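Table-clearing trials change shift work at Grolluvcombe restaurant

Print this story | E-mail this story

Staff at the Warby restaurant in Grolluvcombe now spend part of each shift clearing tables with a hand-held gripper. The tool has two fingers with ridged pads and carries a camera. Recordings from it go to Barbieri, the automation firm developing a clearing system for the dining room.

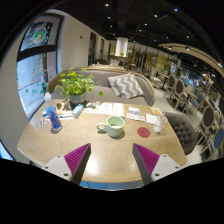
The restaurant has logged 3,683 pick-and-place runs under the program, called Asex. Mugs, glasses and bottles account for most of them. Paper items are recorded separately and have the highest error rate.

Shift lead Yupin Sitthichai said nine employees are trained on the tool. Recording hours are paid at the normal rate and scheduled before the evening service. "It's slower than using your hands, and your wrist gets tired," she said. Sessions were shortened in April.

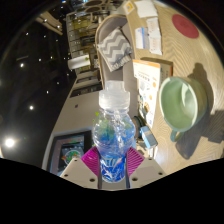 Barbieri lists 73 object types for the first release. Servers would keep order taking and payment. Clearing duties would be reassigned by rota, and no positions are to be cut during the trial, the restaurant said.

Shares: 211 | Comments: 9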